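Care of Shared Kettles and Microwaves

The Rirgate Residents' Handbook sets out the following practice for shared refreshment areas. It applies to all rooms in which an electric kettle, a microwave or similar small equipment is kept for general use.

Kettles should be emptied at the end of each day and left with the lid open. Where scale has formed, fill the kettle halfway with equal parts water and white vinegar, bring it to a boil, and allow it to stand for 15 minutes. Rinse three times before further use. The outside may be wiped with a damp cloth once the kettle is unplugged and cool – the base must never be placed in water.
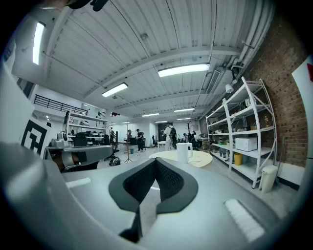
A kettle kept on a table should stand well back from the edge, on a dry and level surface. Cords are to be routed away from the side where people sit or pass. Extension cords should not be used with kettles.

Microwaves kept on open shelving require free space at the sides, top and back, as stated in the maker's instructions. Heavy items belong on the lower shelves. Paper goods and cloths should be stored on a separate shelf. To loosen dried food, heat a bowl of water with a slice of lemon until it steams, wait a few minutes with the door closed, and wipe the interior.

Trash cans used for food waste should have a lid and be lined. Wash the inside with warm, soapy water weekly – more often in summer – and let it dry before fitting a new liner.

Damaged cords or plugs must be reported to the Rirgate office, extension 668. Equipment awaiting repair is to be unplugged and labeled.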